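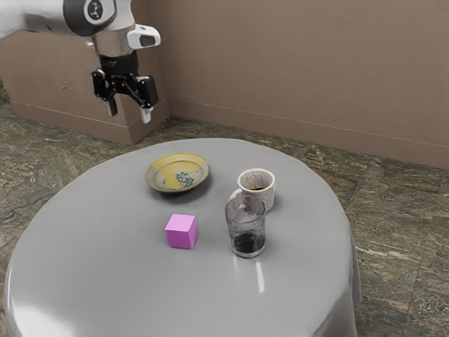 Joshi asked whether the second arm could wait until the simulation licence is renewed, and whether the Wisura gripper quote still holds. Reply inline.

> On Wednesday the list wrote:
> Do we need 2 arms in the budget, or one arm and spare fingers?
> Werport wants a number before the end of February.

One arm and spares, for now. The tabletop tasks in sim use a single arm with a wrist camera, and the real cell should match that before we add anything.

Wisura quote holds to month end: $1420 for the gripper, $856 for the camera and bracket. Finger pads are extra – allow roughly $200 a year. Freight to the Nurnness site is not included.

The glass jar and the glossy tablecloth stay in the test set. Depth on clear glass is my main worry with the cheaper camera, so I'd like a loaner unit before we sign. The second arm can go on next year's capital list.

Will send Werport the sheet tonight unless there are objections.

3 comments
Share 0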